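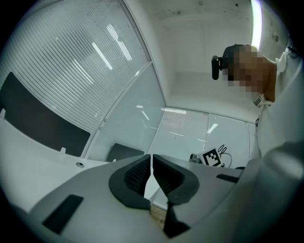

Textured finger pads, close up

Fidwood Yard Sign Post, Set of Four
$575 per set, ground stakes and hanging hardware included
In stock, ships flat in one long carton

I sold houses for years before I started selling sign posts, and I've pounded a lot of bad ones into a lot of bad lawns. Hollow plastic that went yellow by the second summer, pine that split right down the middle, a metal one that rusted where the arm met the upright and left an orange streak on the seller's walkway (I scrubbed that walkway myself, on my knees, in a skirt). So when I got the chance to put my own post together I was pretty picky about it, and the Fidwood is what came of that.

It's the classic shape, one upright with one arm sticking out to the side and your panel hanging underneath. The upright stands 62 inches out of the ground once it's on the stake. I went back and forth on that height for most of a winter. Taller looks grand in front of a big colonial, but most of my listings were ranches and little capes, and a tall post in front of a cape looks like a gallows! At 62 inches a driver can read your panel over a parked car's hood and the post still fits in the back of a midsize SUV with the seats down. I wouldn't want it an inch longer.

What it's made of

Solid cedar upright and arm, painted white on all sides including the ends. The cap is a simple flat pyramid, glued and screwed. The joint where the arm meets the upright is a real notched joint with a bolt through it, and the bolt is stainless. You'll need a half-inch wrench for that bolt and that's the only tool you need to put the thing together, apart from something to hit the stake with.

Going in the ground

The stake is steel, with a foot bar on one side so you can step it in if the ground is soft. Drive the stake first, by itself, check it with a level both ways, and then drop the post over it. Please don't hammer on the top of the post. The cap will not forgive you.

In January around here the ground is like a parking lot, and for that I keep a masonry bit and a long drill in the car and make a pilot hole. Pour a little water down the hole afterward if you want the stake to freeze in tight, although you'll be sorry if the house sells during the cold snap. Ask me how I know.

Call your utility marking line before you dig or drive anything. It's free, and sprinkler lines generally aren't covered, so ask the seller about those too. I've hit one. It's very pretty for a second or two.

What hangs on it

The arm has two eye bolts set for a standard 24 inch wide panel, and I can move them for you if your brokerage uses something odd. Þorgeirsson, where I hung my license the longest, had these narrow vertical panels that fit nothing on the market, and I still drill a batch that way a few times a year. Just put the width in the order notes.

There's a second pair of holes below for a rider (Under Contract, Open House, Pool, whatever you've got). The rider clips are made by Vuradix and I buy them in bags. They hold well in wind and they come off with cold fingers, and I can't say that about the S-hooks I used to use. Extra clips are in the small parts section if you lose yours in the grass, and you will.

The brochure box isn't included. I stopped bundling it — half of you told me you don't print flyers anymore and the other half already own a trunkful of boxes. Any of the common ones will screw right onto the upright. Pre-drill first, cedar is soft but it can still split near an edge.

Colors

White is what I stock. I also do black, and black looks terrific with a brick house, but it shows every bit of mower dust. Custom colors to match your brokerage take longer and I'll need a paint code. A photo of your logo on your phone is not a paint code, I'm sorry to say.

Care

Hose it off between listings. I wipe mine down with dish soap and a rag and do a little touch-up with exterior paint every spring, mostly down low where the string trimmers get at it. Store the posts lying flat or standing indoors. Leaned up against the garage wall all winter they'll take on a bow, and you'll notice it as soon as you hang a panel.

Before you order

Check your town's sign rules, and the HOA's if there is one. Some places want a setback from the sidewalk, some limit the panel size, and a couple of the developments near me don't allow an arm post at all, only a little frame sign. If that's your situation, look at the Pindadgate frame instead, it's the low one with the two legs, and it's a good bit cheaper too.

People ask if I'll sell a single post. I don't right now. The carton is sized for the set and shipping one costs me nearly the same as shipping them all. Two agents splitting a set works out nicely, and plenty of people do it.

Shipping and returns

Orders go out within 6 business days, a little longer in the spring rush when everyone remembers at once that they need signs. The carton is long and awkward, so have somebody there to help carry it in. If a post shows up dinged, send me a picture within two weeks and I'll send a replacement part or a whole post, whichever makes sense. Unused sets can come back for a refund, less the freight. Custom paint and custom drilling can't come back, unless I'm the one who got it wrong.

Price and stock last updated 3 April 2014.

Questions go to the contact form. I answer it myself, usually in the evening.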